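Kapitel 11
Ausbrüche in Innenräumen: Erkennen, Melden, Nachverfolgen

Lernziele
Nach der Bearbeitung dieses Kapitels können Sie
– den Begriff Ausbruch von einem Einzelfall abgrenzen,
– den Weg einer Meldung vom Labor bis zur Gesundheitsbehörde beschreiben,
– eine einfache Liste der Erkrankten anlegen und auswerten,
– erklären, warum die Lüftung eines Raumes bei der Untersuchung immer mit erfasst wird.

11.1 Einführung

Im November wurden der Gesundheitsbehörde der Hafenstadt Jernau 2 Fälle einer Atemwegserkrankung gemeldet. Beide Personen hatten an einer Chorprobe teilgenommen, und beide gaben an, sonst keinen Kontakt miteinander gehabt zu haben. Für sich genommen ist eine solche Meldung wenig auffällig. In den kalten Monaten gehen in Jernau viele Meldungen dieser Art ein, und die meisten bleiben ohne Folgen. Der Probenraum war jedoch klein, die Fenster blieben geschlossen, und die Probe dauerte den ganzen Abend.

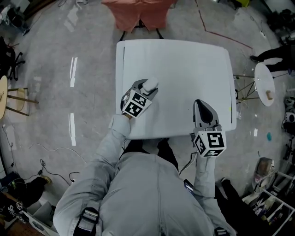 Die Behörde musste nun entscheiden, ob sie eine Untersuchung einleitet. Diese Entscheidung ist schwieriger, als sie auf den ersten Blick erscheint. Eine Untersuchung bindet Personal, das an anderer Stelle fehlt, und sie greift in das Leben der befragten Menschen ein. Wartet man dagegen zu lange, so erinnern sich die Betroffenen nicht mehr genau, neben wem sie gesessen haben und wann die ersten Beschwerden begannen.

Von einem Ausbruch spricht man, wenn mehrere Erkrankungen auftreten, bei denen ein Zusammenhang wahrscheinlich ist oder vermutet wird. Es kommt also auf zwei Dinge an: auf die Zahl und auf die Verbindung. Häufig steht die Verbindung zu Beginn noch nicht fest — man arbeitet dann mit einer Annahme, die später bestätigt oder verworfen wird.

Wichtig ist auch die Bezugsgröße. Die Gemeinde Bremia, in der viele Mitglieder des Chores wohnen, hat 3291 Einwohner. Fallzahlen werden in diesem Buch je 1000 Einwohner angegeben, damit kleine und große Orte miteinander verglichen werden können. Bei kleinen Gemeinden ist allerdings Vorsicht geboten, denn schon ein einziger zusätzlicher Fall verändert den Wert deutlich.

Wir werden den Fall Jernau im ganzen Kapitel begleiten. Als Vergleich dient die Stadt Stovholm, wo eine ähnliche Meldung erst spät weitergegeben wurde. Lesen Sie beide Berichte am Ende des Kapitels zunächst ohne die Auswertung und notieren Sie, an welcher Stelle Sie selbst anders gehandelt hätten. 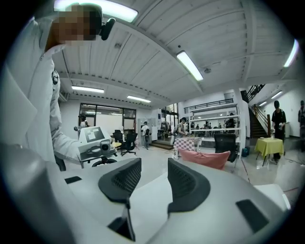 11.2 Der Meldeweg

Eine Meldung beginnt in der Regel in der Arztpraxis oder im Labor. Im Fall Jernau war es das Labor Abou Jaoude, das die Proben untersuchte und den Befund noch am selben Abend übermittelte. Die Meldung enthält den Erreger, das Datum der Probenahme und die Angaben, mit denen die Behörde die erkrankte Person erreichen kann.

In der Behörde wird zuerst geprüft, ob die Angaben vollständig sind. Fehlt zum Beispiel der Beginn der Beschwerden, so muss nachgefragt werden. Dieser Schritt wird in der Praxis oft unterschätzt. Ohne den Beginn der Beschwerden lässt sich der Zeitraum, in dem die Ansteckung stattgefunden haben kann, nur grob bestimmen.

Danach folgt das erste Gespräch mit der erkrankten Person. Wie man ein solches Gespräch vorbereitet und welche Fragen am Anfang stehen sollen, behandelt der Abschnitt 11.3.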